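Kitchen chores: where the arms stand
Thu 17 February

The Brirneck group has put out its winter results on domestic handling, and they are worth a few minutes of any reader who still gets asked at parties when the robot cook is coming. The group ran 40 trials of each of 11 kitchen jobs with a two-finger gripper on a bench arm. The jobs were ordinary ones: move fruit from a chopping board to a bowl, put a cup on a shelf, fold a tea towel, wipe down a worktop.

Single rigid objects are close to solved under fixed lighting. Moving a cup to a shelf worked in every trial. Fruit was less even. A banana is a poor shape for two parallel fingers, as the curve means that the contact patches seldom face each other, and a grip taken near one end lets the other end swing. The Brirneck controller now picks its grasp point from the middle third of the visible outline, and drops fell from 17 to three over the full run. 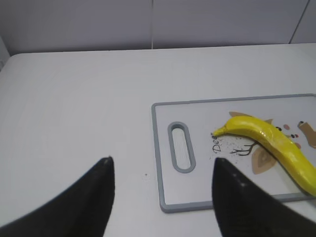

Patterned boards remain a nuisance. A printed leaf or a line of lettering can be read as an edge, and the outline of whatever lies on top is then drawn too large. Relton reported the same fault in June with patterned trays on its packing line, and cured it by changing the trays. That option is open to a factory. It is less open to a household.

Wiping was the weakest result. The arm follows a planned path well enough, but it has no good measure of whether crumbs have been lifted or just pushed along -- a wrist camera sees small particles poorly once the cloth is in the way. Only 28 of the 40 wipes met the group's own standard, and that standard is not strict. Kasprzak has a force-sensing pad on trial which may help with pressure, though it does nothing for the seeing.

Speed has hardly moved. The fruit job still takes far longer than it would by hand, most of it spent on the approach. Allari expects to test a faster planner on the same set of jobs, with results to follow in a later issue.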